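Best bounce castle hire near Hastlow?

chelsea_pickering
School fête in September, 200 kids. Has anyone used Prinitz?

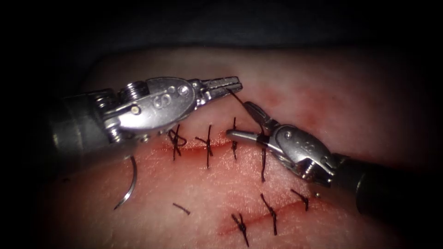

1 min read

LiviuNistor
Yes, and they were brilliant! Set up by 8 and the slide was a huge hit – 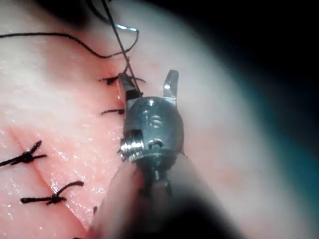
we're booking again.

dresta_dad
Disagree, sorry. One castle won't do for 200. Get two, or add an
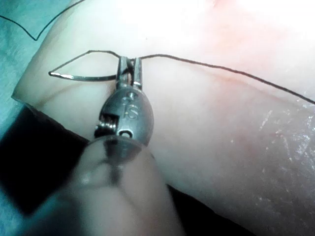 obstacle course – mine adored it!

chelsea_pickering
Ooh, love that! Two it is.

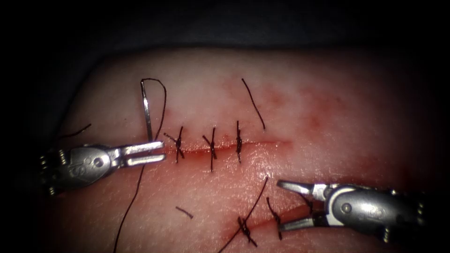

Stitches in a practice pad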